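How We Ran a Campus-Wide Game of Assassin, and What We Would Change
By Telma Godoy
1/10/18

When I first told my tutor that I wanted to write my project on a game played with clothes pegs, she was very kind about it and asked me to go away and think about whether there was enough in it. I did think, over a rather long walk down to Tellside and back, and I came to the view that there was. Assassin has been played in our halls for years (my cousin played it when she lived in Kavar House) and yet the rules had never been written down in one place.

The game is simple enough. Each player is given the name of one other player, and has to clip a peg to that person's clothing without being noticed. If the peg stays on while you count to 10 under your breath, your target is out and you take over the name they were hunting. Lectures, the library and anybody's own bedroom are safe ground. We ran the game in June, after exams, in Staston Hall and Kavar House, and it went on for 4 days.

I had hoped that people would keep diaries, and a few very good souls did, but most of what I learned came from sitting down with players over a drink afterwards and letting them talk. I have never enjoyed research so much! People who had lived on the same corridor all year told me they had only learned each other's names because they were busy trying to peg one another.

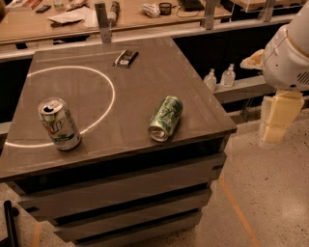
Fig. 1. 7UP can standing on a cabinet top.

The biggest trouble was arguments over pegs. Two players from Staston Hall each swore they had got the other first, on the stairs by the Schwerdtfeger lecture theatre, and as I was both organiser and referee I had to settle it, which I did badly, by putting them both back in. Next time I would like a separate referee, and a rule that a witness has to see the peg go on.

I would also shorten the game to two days. By the third morning a good many players had taken to staying in their rooms, and although that is a perfectly sensible way to survive, it makes for a dull time for whoever is waiting outside with a peg up their sleeve. A smaller safe area might help too, perhaps with bedrooms only counting at night.

The full rules, with my changes marked in pencil, are at the back of this report, and the warden has asked for a copy to keep in the hall office.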